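I got to Gekolberg a little before nine, which is early for me, and I'd like to thank whoever left the side door propped open, because the main entrance has one of those intercoms where you press a name and then stand there feeling foolish. Our laundry cooperative had asked me to go and look at the Zosik folding service before we put any money down, and I'd promised a proper write-up for the members, so make yourselves a cup of coffee. I am told I go on a bit.

Zosik rents you a two-armed folding station by the month. You get the table, the arms, the wrist cameras and somebody on the phone during working hours. Dzene is the software side of it, and it comes with the rental whether you want it or not. The part I was most curious about was how a new kind of garment gets added, since half of what comes through our doors is children's clothing and no two pieces are alike. Towels I was never worried about!

Angelica Gatchalian showed me around, and she was very patient with me. She started with the small jackets, which she says are the hardest thing they do, what with hoods and zippers and sleeves that want to go their own way.

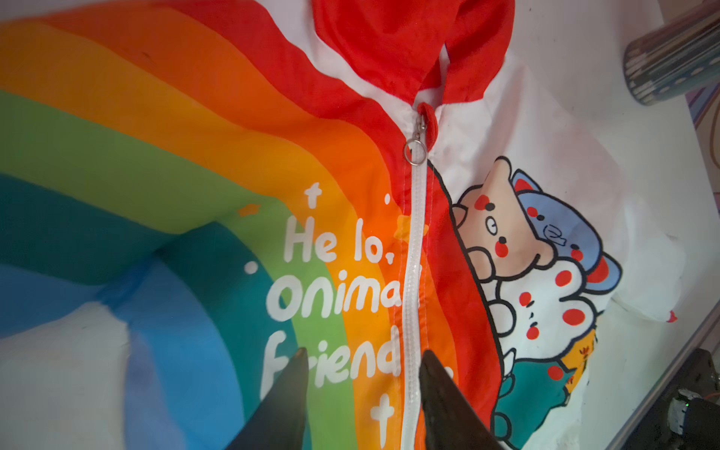 The way it works, as I understood it, is that a person first guides the arms through the fold several times while the cameras record everything. Each run is called a take. The hooded jacket set stood at 193 takes on the morning I was there, and Angelica likes to have 200 before she hands a garment over to be trained. The whole library is 3651 takes, and I was allowed to scroll through as much of it as I liked (I liked it for quite a while, and she had to come and find me).

I asked a lot of questions about zippers, having replaced more of them than I care to remember. The fingers on the grippers come to a point, and you can choose how hard they close from a little menu with 4 settings. For children's things she keeps it on the gentlest. I asked whether it would pull on a slider or snag a lining, and she said it can, and that a garment which gets snagged goes into a separate bin for a person to look at. I appreciated a straight answer. We would need to find room for that bin, by the way, and our back wall is already spoken for. 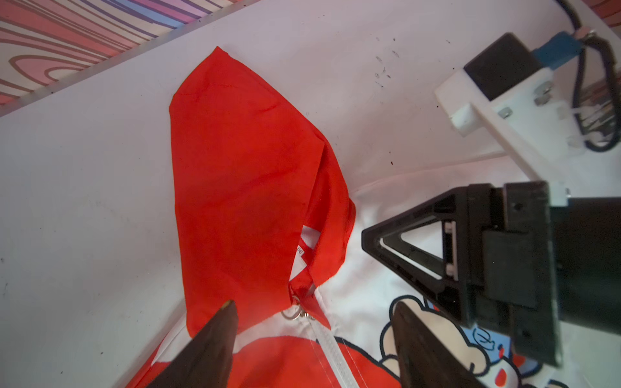
Hoods are a subject all their own. You can fold one down over the front, or tuck it behind, or lay it flat and fold the sides across it, and every shop has its own opinion. Zosik will record your way of doing it for a setup fee, and after that it belongs to your account. I asked for our way, hood down and sleeves in, and Angelica wrote it on the back of her hand, then on paper when she saw my face.

After that we had a very good lunch at Arnance, the café across the yard, where I recommend the lentil soup. I used the time to go through the contract. The monthly price includes repairs but leaves out replacement fingers, and I'd want that changed or at least written down clearly. The notice period is longer than I'd like. Training for our staff is done on site, and they will come back once for free.

My own feeling is that we should take the trial in March, on children's wear only, and keep the shirts and bedding as they are for now. I've left the price sheet in the blue folder by the register. Please put it back when you've read it, the last one went home with somebody and I had to write and ask for another.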